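Tips page: getting on with a hand-held gripper kit at home

Sorting small stuff with the Dralleck kit. What works, what wastes your afternoon

Notes by Areeba Qureshi, bits added by Kausar Paracha. Written quick, between jobs. Will tidy up when there's time (there won't be).

Right. Lots of messages since April asking about the Dralleck hire kit, the pair of hand-held grippers you squeeze yourself so your tidying can be recorded and used to teach a robot arm. Is it worth the money, is it hard, does it hurt your wrists. Answers: mostly, no, a bit.

Cost first as everyone asks. 4000 rupees for the month from the Grovville desk. 3000 deposit on top, you get it back if the kit comes home in one piece. 1000 more if you want the spare set of finger pads. Get the spare pads. Quote 3058 when you ring or they put you through to the wrong lot, that's the home hire code.

You don't need a workshop. Ours is a table in a hallway and a box of odds and ends. Folding table, kitchen table, whatever, as long as you can get round the front of it with your elbows free.

Start with one easy thing

Don't start with the fiddly bits. Start with something with a hole in it or a rim. A toy ring is perfect, the pads close on either side and you can see straight away if it's sitting square. Hold it up over the table for a breath before you go anywhere with it. If it swings, you've got it too near the tips. Put it down, go again, deeper in.

Squeeze soft. Everyone squeezes like they're opening a jar. The ridges on the pads do most of the gripping for you and you'll be tired in ten minutes otherwise.
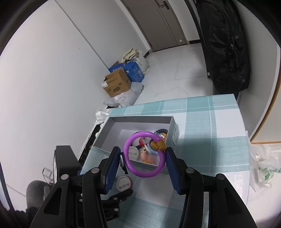
Picking your table and cloth

A cloth beats a bare top. Small things skid on a bare top the moment a pad nudges them. We use a plaid tablecloth, nothing special, came from a drawer. Pull it flat. Wrinkles catch thin things and you'll spend ages chasing a hair tie along a fold.

Check pattern on the cloth: fine in our experience, though Kausar prefers plain. She says she loses small pale things against squares. Try both I suppose.

Height. Table top a bit below your elbow. Lower than that and your back goes. Higher and you can't get the fingers pointing down at things, you end up scooping from the side.

Leave a hand's width of cloth clear all round the edge. Things get knocked. They will roll. They will go under the wardrobe.

Choosing a box

Phone boxes are the best thing we've found. Stiff sides, right depth, everybody has one in a cupboard. Lid off, and put the lid somewhere else entirely as you'll knock it.

- Long side towards you. More room to get in.
- Shallow enough that the fingers touch the bottom before the arms touch the sides.
- Pale inside if you can. Dark things show up, pale things you get used to.
- Dont use a soft bag. It folds over and you're fishing blind.
- If the box slides about, a blob of tack under each corner. Or a folded damp cloth.

Shoe boxes too deep. Tried it. Margarine tub too slippy, goes flying.

Packing order that saves time

Going into the box: flat things first, rings next, soft things last. Soft ones fill the gaps and don't mind being squashed. We did it the other way round for a week and had to keep pressing the ring toys down to get them under the rim.

Coming out of the box: rings first. They tangle with everything. Get the rings out and the rest is easy.

If two things come up together, stop. Lower them. Don't shake. Shaking is how you lose a charm down the back of the radiator.

Thing by thing

Ring toys with beads. Grip the bare bit of ring, never the beads. Beads turn and the whole thing drops.

Spiral hair ties. Worst of the lot till you get the knack. Come in from two sides, fingers low, almost brushing the cloth, then close slow. It squashes up a bit and then it holds. If it pings off you were too high.

Pin badges. Make sure the pin is shut before you start, they can nick the pads. Face down they're easier, there's the pin to catch on. Face up on a flat cloth, slide it to the edge of the box and tip it up against the side. Then grab.

Small plush charms. Easy, lovely, leave them for the end when you're fed up. Grip the body and let the strap hang.

Little plastic figures. Round the middle. Heads are slippery.

Lids and discs. Pinch the rim, one finger over and one under. Takes some practise.

Two grippers or one?

Kit comes as a pair and you can use both yourself, one in each hand. Or one each, with a second person on the other side, which is how Kausar and I started and I wouldn't recommend it. Elbows. Arguments. Once you're used to it, both hands, one person. One hand steadies the box and the other picks. Swap over every so often or one forearm gets all the work.

Keep the one you're not using still and off to the side, pointing at the table. If you wave it about you'll clip the box.

Cables. Run them down the front of the table and under, never across the top. We had one across the top for the first go and it swept the lot onto the floor.

Where to stand everything before you start

Reach for it, don't walk for it. Lay the small things out on the near side of the cloth, in front of the box, with finger space between them. Box behind, in the middle. Short trip up and over and no crossing your arms.

Spread out beats heaped up when you're learning. After a few rounds let them bunch up a bit, that's more like a real drawer anyway and the Dralleck people do ask for some messier ones.
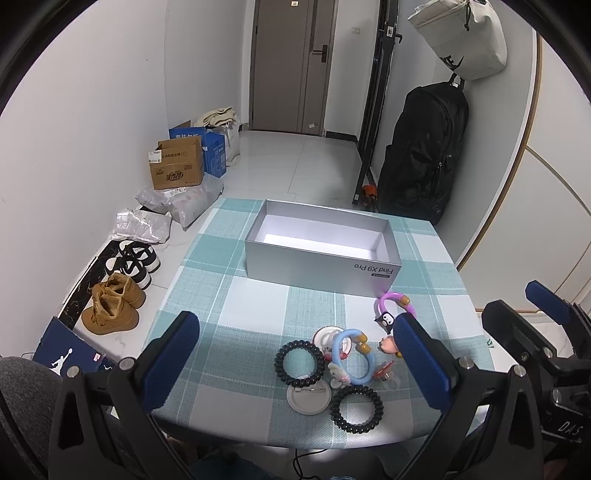
Box empty in the middle, small bits at the front, grippers coming in.

Looking after the pads

Wipe them after every session. Damp cloth, warm water, drop of washing up liquid, then a dry one. Get into the ridges, fluff collects in there and then nothing sticks. An old toothbrush does it.

No surface spray. I used the Niazi lemon one and the pads went shiny and useless for two days. No hand cream before you start either, it ends up on everything.

Check the screws on the arms at the end of the week. Finger tight plus a touch more. Don't lean on the screwdriver.

Store them open, not clamped shut. Pads get a dent if they're left closed. Box they came in is fine, or hang them in a bag behind the door, out of reach of small people.

Your hands

Short goes. Twenty minutes and then put the kettle on. If your thumb aches you're gripping too hard, see above. If your shoulder aches the table's too high, see above also.

Sleeves up or tight cuffs. A loose cuff drags over the cloth and takes half your layout with it.

What we liked

Solid. Dropped one on tile, fine, not a mark. The squeeze is smooth and you can feel how hard you're holding. Pads grip well when clean. Delivery came when they said. Kausar picked it up in one evening and she's usually the first to give up on a gadget.

Uploading goes through the Vivine app, three taps and it's away. Do it overnight, slow otherwise.

What we didn't

Instruction sheet is tiny and in one long paragraph. Heavy by the end of an hour. Spare pads should be in the price, full stop. And the app forgets your place if you take a phone call half way, so airplane mode on.

Phone line at Grovville is mornings only. After lunch it rings out.

Would we hire it again

Yes for a month, no for three. Good winter evening job if you've got a table you can leave set up. If you have to clear it away for dinner every night you'll hate it.

Quick list for the fridge

Cloth flat
Box lid off and out of the way
Pins shut on badges
Cables under
Sleeves up
Pads wiped
Rings out first, soft things in last
Kettle at twenty minutes

Next time: socks. Kausar has a method for pairs, I'm not convinced, we'll put both up and you can pick. Questions to the usual box at the bottom of the page, please put Dralleck in the first line so I can find it.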